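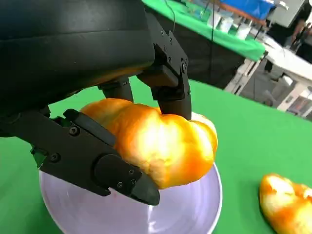

Baked item held in the black fingers of a gripper.

Carkby College
First-Year Writing Program
Minutes of the teaching staff meeting, 2024-02-18
Jemal Building, ground floor, with Dultau campus joining by video link

Present: teaching staff from both campuses, the program convenor (chair), library liaison, student learning adviser, minute taker.
Apologies: received and noted. Part-time tutors with clashing classes sent comments by email, and these are folded into the items below.

1. Previous minutes

Accepted with one correction. Under the item on class sizes, the earlier minutes said staff "supported" the higher cap. Staff from Dultau did not recall supporting it. The wording now reads "were told of".

2. Matters arising

The marking room at Dultau still has no working printer. It has been reported again.

The request for paid time for tutors to attend marking meetings has gone to the faculty office. The reply was that the request is "being looked at in the context of the wider budget". The chair was asked whether this meant no. The chair said it did not yet mean no. Left on the list.

The style guide for citations has been updated on the student site, but the old one still comes up first in a search. The library liaison will ask for the old page to be taken down.

3. Proposal to move peer review to Kenov

The main item. The faculty has been offered a trial of Kenov, an online system in which students upload drafts, are matched with other students, and comment on one another's work using a set form. The proposal is to replace the in-class draft workshops in the first-year course with Kenov from the March intake. A short paper was sent out beforehand.

The chair spoke to the paper. The arguments for it are that it would free a class hour in each of the two draft weeks, that students who miss class could still take part, and that there would be a record of who commented on what. The trial would be free for one teaching period. What it would cost afterwards is not in the paper.

Discussion was long. The following points were made.

Several tutors questioned the claim in the paper that students "write better final drafts" after using the system. The claim rests on a pilot at Dultau with 28 students, all of whom chose to be in it. There was no comparison group, and the final drafts were marked by the same person who ran the pilot. A Dultau tutor who had seen the drafts said they were decent work and that the students had been decent writers to begin with. The chair agreed the evidence was thin but said there was no strong evidence for the current workshops either. This was accepted by most present, though it was pointed out that the workshops are not asking for money.

The paper says students in the pilot were "highly engaged". On being asked what this meant, the chair read from the appendix: it means they logged in. Comment lengths were recorded but have not been reported. A tutor asked that they be reported.

The first-year course has 549 students enrolled for the coming period. Staff asked who would deal with the students who are matched with someone who never uploads a draft. The paper says the system "handles this automatically". Nobody in the room could say what it does. One tutor had looked at the help pages and believed the student is put in a queue for a second match, which may arrive after the due date. The chair will find out.

The student learning adviser said students who are new to English often tell her office that the in-class workshop is the only time they hear another student explain what they meant by a comment. A form with boxes would take that away. She would want to see some way for students to ask questions back. The paper does not mention one. Against this, a tutor said by email that some of the same students find reading a draft cold, in a noisy room, with ten minutes on the clock, very hard, and would do better at home with a dictionary open. Both views noted. It was suggested that students could read at home and talk in class, with no software at all. This drew a fair amount of agreement and is taken up in the decision below.

On the rating scale: Kenov asks students to give each draft a score. Staff were firmly against this. Past experience with scored peer review in the program was that friends gave each other full marks and everyone else got the middle. The chair thought the score could be switched off. The paper includes a screen where it is plainly switched on. To be checked.

On the freed hours: tutors asked what would be done with them. The paper says "richer learning activities". The chair was asked for an example and offered library sessions. The library liaison said this was the first the library had heard of it, and there are not the staff to run library sessions for every class in the same week. A tutor asked whether the hours would simply vanish from the timetable, and from tutors' contracts, once the trial was over. The chair said there was no plan to do that. It was asked that the minutes record the question as well as the answer.

On privacy: drafts in the first assignment are often personal, as the task asks students to write about how they learned to read and write. At present students choose whom they sit with. Under Kenov the match is random and names are hidden, but the drafts themselves give away a good deal. Staff wanted to know where drafts are stored, for how long, and whether the company may use them for its own purposes. The terms were not attached to the paper. The chair had asked for them and been sent a brochure.

Decision: the proposal to replace all workshops from March was not supported. A smaller trial was agreed, on these terms:

Only classes whose tutor offers to take part will be included, with at least one from each campus.
Kenov may be used for the second assignment only.
Scores are to be off. If they cannot be turned off, the trial does not go ahead.
The storage terms are to be seen by staff before any student is asked to upload anything.
Some classes will try the read-at-home, talk-in-class model over the same weeks, so that there is something to set beside the Kenov results.
Final drafts from all trial classes will be marked by tutors who do not teach them.
No class hours are to be removed from the timetable as a result of the trial.

One tutor asked to have it noted that a trial agreed to on conditions tends to be reported upward as a trial agreed to. Noted.

4. Weight of the reflective piece

The course outline now gives the portfolio 50 per cent of the final mark, with the reflective letter counted inside it. A proposal came from Carkby tutors to give the letter its own mark. The case for it is that students put real work into the letter and see nothing for it. The case against is that the letters have become very much alike, and that marking them separately would reward students for saying the course had changed them.

It was observed that the sample letter on the student site does exactly this, down to the closing thanks to the tutor. Agreed that the sample should be replaced before anything is done about marks. Two tutors will look for a letter in which a student describes a real choice in a draft, including one that did not work out. Permission from the student will be needed.

No change to the weighting this time.

5. Common marking meeting

The meeting will be held before the first assignments come back. Staff asked that the sample essays be sent out early enough to be read. Last time they came the night before, and the spread of marks on the third essay ran from a fail to a distinction. The chair described the discussion that followed as productive. Other memories of it differed.

Dultau staff asked that the meeting be held there for once. The chair will look at rooms. See printer, item 2.

6. Placement questionnaire

The faculty wants new students to fill in a questionnaire that recommends either the standard course or the version with an extra support hour. Staff had no objection to students choosing for themselves but were doubtful about several of the questions. "Do you consider yourself a confident writer?" was thought to sort students by confidence. The learning adviser will redraft the questions so that they ask what students have written before and how long it was. The redraft will go around by email, with comments due back to her within the week.

It is not clear whether the support hour will be staffed if many students choose it. The chair will ask.

7. Other business

The library's drop-in desk will move upstairs while the carpet is replaced. Signs to follow.

A tutor asked whether the early-warning emails sent to students who miss classes could be reworded, as the current one opens with "We noticed you are at risk". General agreement. The emails come from a central office and the program does not control them. The chair will pass it on.

Actions

Chair: obtain Kenov storage terms, ongoing cost, and details of late or missing matches; confirm whether scores can be turned off; ask for comment lengths from the Dultau pilot; book a room for the marking meeting; ask about staffing of the support hour; pass on the request about the warning emails.
Library liaison: have the old citation guide removed.
Learning adviser: redraft placement questions.
Portfolio tutors: find a new sample letter.
All tutors: tell the chair if willing to join either side of the trial.

Next meeting in March, date to be sent out once the timetable is settled. The Kenov terms are to be circulated beforehand, and the item will be held over if they are not.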